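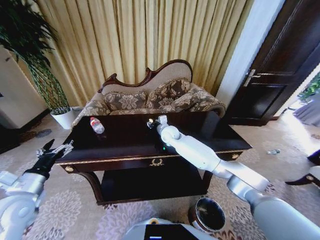

Too light for a serious game, a reader told me when I mentioned I was trying the Wultum poker set from Brumov. I had expected to agree. After a month of home tournaments, and one long night at our club in Tisville, I think the weight is fine and the real faults are elsewhere.

You get 360 chips, two decks, a dealer button and a roll-out mat in a zipped bag. The chips come in four colours with the values printed clearly on both sides. They stack straight and don't slide about when you push a pile forward. The edge spots are slightly off on a few of them, but you have to look for it.

The cards are poor. They're coated paper and had picked up bends by the second evening, so we swapped them for our own plastic decks. I'd have paid a bit more to have decent ones in the bag. 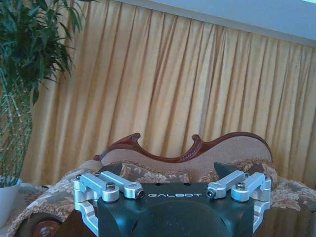
Are there enough low chips for a full table? That was the first comment under my earlier note on the set, and the answer is no. With eight players each starting on 50 big blinds, we ran short of the smallest value before the first break and had to make change from the bank. Six players is comfortable. The old Castillo set I normally use handles eight without trouble, though it has no mat and weighs a good deal more to carry. 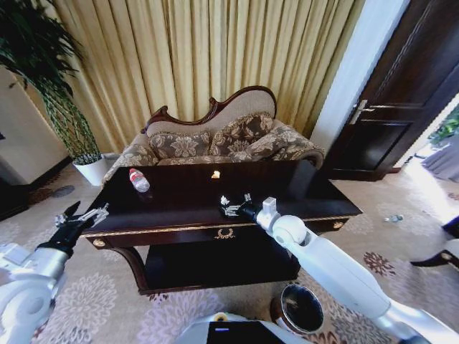

The mat is the best part. It has a rubber back, a stitched edge and enough give that you can pick a card up without using your nails. It rolled flat after an hour under some books. On a glossy dark top like that coffee table it would be worth having for grip alone, and I'd stand drinks well away from it – a bottle on its side like the one there is no friend to felt.

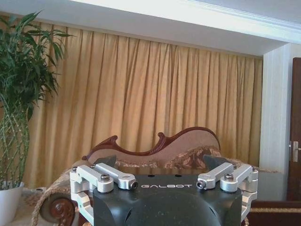
Cleaning is simple enough. A damp cloth deals with crumbs and most marks, and the printed betting line hasn't faded so far. The zip on the bag is stiff at one corner.

I paid £29 for the set in October. At that price I'd buy it again for a six-handed game and put my own cards in with it. For eight or more, get something bigger.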